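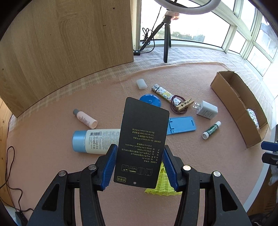
Black care tag with gold print in English and Chinese.

What Do Online Tutoring Ads Tell Applicants?
Project report, Introduction to Workplace Communication
Duangjai Suwannarat and Mireille Geagea

1. Introduction

Both of us have applied for online tutoring work. Duangjai taught conversation lessons to adults for one summer and Mireille got as far as the demo lesson with two companies. We both had the same trouble at the start. The ads were friendly and easy to read, but after reading one we could not say how many hours we would get, what a lesson paid, or who supplied the teaching materials.

For this project we wanted to find out if that was bad luck or if it is normal for this kind of ad. Our research question was: which facts about the job can an applicant learn from an online tutoring ad before applying?

We did not look at the quality of the teaching or at what students think of the lessons. We also left out ads for full-time school jobs that moved online, because those are written by school districts and follow a different format.

2. Where the ads came from

We collected ads from Brollau, the job board our college career office points students to. We searched for "online tutor," "online teacher" and "remote ESL" and saved every ad posted in November that was open to applicants without a teaching license. After removing copies we had 72 ads. Many of the copies were the same ad posted again with a new title, so an applicant scrolling through the board would see far more than we ended up with.

Two companies, Dralon and Wada, posted more often than the others. Dralon offers one-on-one English lessons for children. Wada covers math and science homework help for high school students. We kept only the ads from these two that were different in content, and we point out in the results where they affect the totals.

3. How we read them

We copied the text of each ad into a spreadsheet and split it into sentences, which gave us 3,885 in all. Each sentence got one label. We started with a long list of labels and cut it to 11 after a practice round, since some of them were never used. The final list was:

Pay rate
Pay schedule
Hours or minimum availability
Cancellation rules
Class size and student age
Lesson materials
Equipment the tutor must own
Education or experience required
Application steps
Description of the company
General encouragement

The last label was for sentences such as "Share your passion" or "Be part of something big." We argued about this one more than any other. Mireille wanted to put "work from anywhere" under general encouragement and Duangjai wanted it under hours or equipment. We agreed to label it encouragement unless the ad gave an actual detail, for example a list of countries where tutors may live.

Each of us labeled half of the ads and then checked a part of the other person's half. Where we disagreed we talked it over and wrote down the decision in a notes tab so that we could apply it the same way later. The notes tab got long. If we did this again we would write the rules first and label second.

4. Results

Of the 3,885 sentences, 2,280 were either description of the company or general encouragement. That is more than half of all the text. In many ads these two labels took up the opening and the closing, and the details sat in a short block in the middle.

Education and experience requirements were the most complete part. Almost every ad said if a degree was needed and most said if a certificate was needed. Equipment was also covered well. Ads commonly asked for a headset, a webcam and a wired connection, and several gave a minimum internet speed.

Pay was less clear. The usual wording was "up to" a certain rate, with no lower figure. A few ads gave a base rate and then a bonus for showing up on time, which is hard to compare with a flat hourly rate. The Wada ads were the exception here. They gave one rate per session and said how long a session lasts.

Cancellation rules were missing from most of the ads. We think this matters because a tutor who is paid by the lesson loses money if a student cancels late. Duangjai had this happen often during her summer job and did not know the rule until she asked. Only a small group of ads said what a tutor gets paid for a late cancellation, and some of those mentioned only what happens when the tutor is the one who cancels.
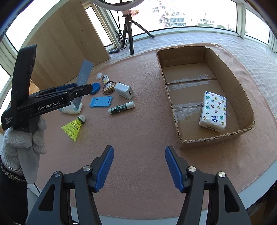

Lesson materials fell somewhere in between. The Dralon ads said that all slides are provided and that tutors do not plan lessons. Other ads used phrases like "flexible curriculum," and we could not tell from that who was supposed to prepare what. We labeled those as lesson materials anyway but marked them as unclear in the notes.

5. The "Motel" group

During the labeling we noticed a set of ads that did not fit with the rest. They offered no fixed students and no fixed hours. The tutor signs in, waits in an online lobby, and takes whoever shows up. We started calling these the Motel ads between ourselves and kept the name in the spreadsheet.

The Motel ads were short and had less company description than the others. They were also the clearest about pay, usually giving a rate per minute. What they did not say was whether waiting time is paid. One ad said that tutors "earn while connected," which could mean connected to the site or connected to a student. We sent a question through the contact form and had no answer by the time we wrote this.

6. Problems and limits

All of our ads came from one board in one month. Hiring may look different in late summer, before the school year starts. A company might also put the missing details on its own website, and we did not follow the links. An applicant could do that, so our results are only about the ads themselves.

Counting sentences also has a weak point. One long sentence can hold the pay rate, the hours and a compliment to the reader, and we had to pick one label. We picked the most specific one, so if anything our numbers are kind to the ads.

Finally, we are two people with our own experience of applying, and we probably paid more attention to pay and cancellations than somebody else would.

7. Suggestions for applicants

From the results we made a short list of questions for the career office to hand out with the Brollau link:

What is the lowest rate a new tutor is paid?
Is waiting time paid?
What do I get if a student cancels an hour before the lesson?
Who prepares the materials, and is that time paid?
Is there a minimum number of hours each week?

The career office asked for a version that fits on half a page. Mireille is working on the layout, and the spreadsheet with the notes tab is in the shared course folder.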